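Print | E-mail
Filed under: Working Time, Staff Wellbeing

4.2 Hours and overtime

Staff at Sunell and Boltach filled in the same weekly log through May. Of the 400 forms sent out, 222 came back complete. Overtime at Boltach was mostly agreed in advance, while at Sunell it tended to be asked for after 4 in the afternoon. Nearly all of those who stayed late said they would have liked more notice. Pay for the extra time was not recorded. We did not include Dekileck, where shifts are fixed by contract.
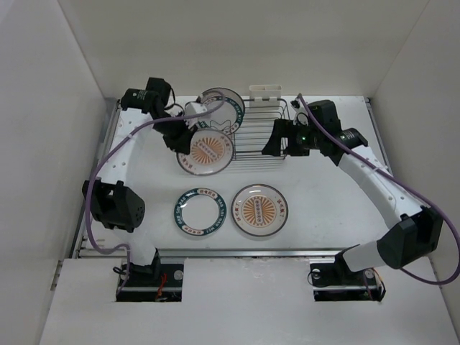

Figure 2. Tabletop workspace with two robot arms, four round plates and a wire dish rack.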